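Wandater kitchen data – collection review
Minutes, June
Present: Tuva Lindqvist (chair), Mohammed-Awal Osei (minutes), two from the Vunik labeling team. Apologies from Drarkthorpe.

1. Minutes of the last meeting
Agreed, with one fix: the Kao runs were paused, not finished.

2. Numbers
Mohammed-Awal reported 2,494 runs recorded to date. Of these, 1,320 have been labeled and 449 thrown out. Tuva asked what the 449 had in common. The answer was mostly bad starts and dropped fruit. She was not convinced that dropped fruit should be thrown out at all – a system that only sees clean grabs will have no idea what to do after a bad one. Vunik said their guide tells them to reject drops. Nobody could say who wrote that line.

3. Variety
Tuva doubted that the total means much. Too many runs share the same counter and the same few objects, and moving a plate a little to one side does not make a new example in her view. Mohammed-Awal thought small shifts still help. Not settled. He will hold back 100 runs from training and test on those, and Tuva asked that they come from a different kitchen or the result will flatter us.

4. Labels
Two labelers disagree on when a grasp begins. Vunik to send a written rule before any more batches go out.

5. Budget
Request for a second operator put off until item 3 is answered.

6. Any other business
Drarkthorpe wants to show the work to visitors. Tuva has no objection, provided no success rate is quoted. 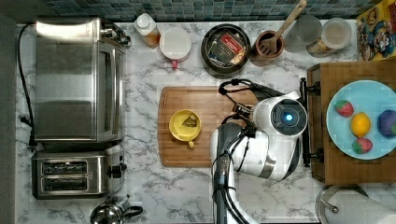

Mohammed-Awal asked whether one could be quoted once the held-back runs are tested. Tuva said to bring her the failures first. Closed at 4:10.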